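Tuesday, 5th November

Back on the big metal bin today, after ignoring it for most of a week. I'd forgotten how loud it is! Drop one block in and the whole bench rings (sorry to whoever was on the phone next door).

Bin

The Ollgate bin is still my favourite of the lot, mainly for the sloping divider, but the lower half of the slope is looking very tired. There's a wide dark patch with a raggedy top to it and lots of thin up-and-down scratches. I had a go with the Voseo cleaner on a rag and gave up after a bit. Camacho quoted us 193 for a new panel back in February and I think we should just say yes. The floor of the front part is scuffed too, but I can live with that.

Blocks

Reds and greens only, all in the front, back part left empty. I like them in a bit of a heap, one red lying over a green, and a green tucked along the foot of the divider.

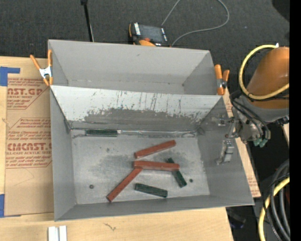
Still to do

Ring Camacho about the panel. Ask Nolden if they still do the green paint, as the front one has lighter scuffed edges. Find a rubber mat to go under the bin before I go deaf.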